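Séance 3 : recueillir des démonstrations à deux bras
Atelier Mestov, notes de cours, reprise en October (salle Brendholm)

Pourquoi commencer par le textile ? Parce qu'un tissu n'a jamais deux fois la même forme, et c'est passionnant ! Un bloc rigide se décrit par une position et une orientation ; un vêtement en tas, lui, oblige le modèle à apprendre des plis. Objectif du groupe : 80 épisodes par tâche, dont 24 gardés pour l'évaluation.
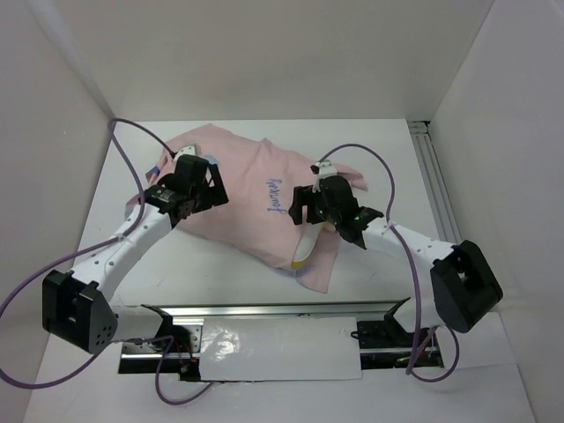

Gumede objecte qu'il vaudrait mieux 200 épisodes moins soignés, pourvu que les départs soient vraiment variés. La remarque est bonne et on la testera : mêmes réglages, deux jeux, un seul entraînement chacun.

À varier d'un épisode à l'autre :
- la forme initiale du tissu (étalé, froissé, à moitié replié)
- les objets voisins, souples ou non
- le bras qui agit en premier

Gardez aussi les reprises après une prise manquée, elles sont précieuses ! Coupez les temps morts en début d'enregistrement.
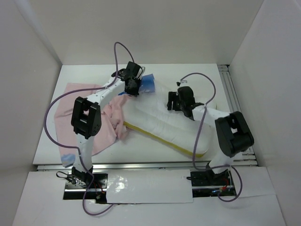
Fig. 2. Tissu rose, objet bleu et pièce blanche rembourrée, les deux bras au travail.

À rendre : un épisode annoté, 400 mots de commentaire.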